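From: Tapio Kiiskinen
To: surka-workshop list
Date: 17/09/2024
Subject: Re: Bench top in the small room, white finish

On the colour of the new top, the earlier message said:

> The Pearce board arrived at Namville last week. The sheet is
> 1,090 mm long, which leaves us 8 mm short at the wall end.
> Do we fill the gap, or shift the whole top over and trim the
> front corner? Also, is anyone set on white? The old grey one
> hid the marks better.

Shift it over. Filler in a gap that width will crack by April, as it did on the Lilby bench. Put the factory edge against the wall and keep the cut edge on the open side, where it can be sanded and sealed properly. Fixing screws go in from underneath at 182 mm centres, starting 113 mm in from each end. Drill pilot holes and set a depth stop on the bit.

I would stay with a pale finish. Small dark parts are easy to find against it, and a dropped screw shows up at once. Marks also show, but they can be wiped off before they build up.

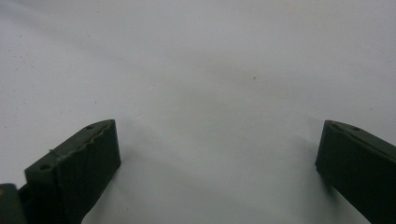
What should the surface be cleaned with?

Warm water with a little dish soap on a soft cloth, then a dry cloth straight after. Leave the scouring powder in the cupboard. It dulls the finish, and dull patches hold dirt.

Two other points. The sealer for the cut edge needs two thin coats with a light sand in between, and the colour of the tin I have is clear, so it won't alter the white. Please also keep the offcut. I want it for testing glue and tape before either goes on the bench itself.

If there are no objections I will cut the front corner to the revised drawing. The old top can go to Lilby if they still want it.

Tapio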